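# The Rulebook Nobody Can Fail

Ask a robot vendor how well its arm handles small parts and you'll get a percentage. Ask what the percentage counts and the call gets shorter. I spent most of August reading Grokau, the draft code of practice for reporting manipulation tests, and I came away less cheerful than its authors would like.

Grokau runs to 29 pages. It wants labs to state the start position, the number of attempts, and what counts as a finished insertion. Fine so far. The favored test is a child's toy, the block with shaped holes, because anyone can buy one and anyone can see what it's for.
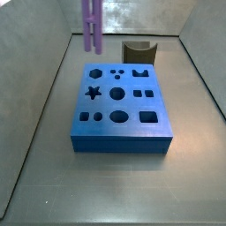
Does following the code mean a robot is any good? It only means the lab wrote down what it did, and a weak result reported in full complies just as well as a strong one.

That would be enough if buyers knew it. They don't. Bitum, a parts supplier, already prints "Grokau reported" on its brochures in type bigger than the success rate. The code has no rule against that. I looked twice.

Then there's the matter of the part itself. A square peg is a square peg, but labs print their own pieces, and a piece with long legs and a crossbar asks for something different from a plain cube. The draft gives printed parts 2 sentences. One of them says dimensions "should be made available." It doesn't say to whom, or when, and it says nothing at all about clearance — the gap between part and hole, where most of the difficulty lives.
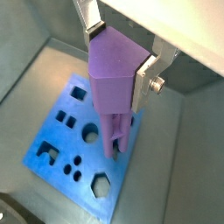

Cikeo, the rival guideline, at least asks for clearance in numbers. It also asks for 300 attempts per shape, a figure I can't find any argument for. A small lab will burn a week on that and learn little it didn't know by the second afternoon. My guess is that most will run fewer and call it a pilot.

Neither document deals well with human help. If someone nudges the board back into place between tries, is that a reset or a rescue? Grokau leaves it to "local judgment." Cikeo allows 4 interventions per session and never defines a session.
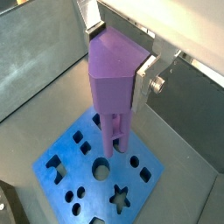

The Kim checklist, a single sheet that predates both, handles this better. Every touch gets logged, with a time and a reason, and the log goes out with the results. It's dull to fill in. It has no logo and no brochure. I'd still want to see it before I signed for an arm, and I'd ask for the raw log along with it, including the attempts that were thrown out.

Comments on the Grokau draft are open until the next revision. Mine will be about clearance.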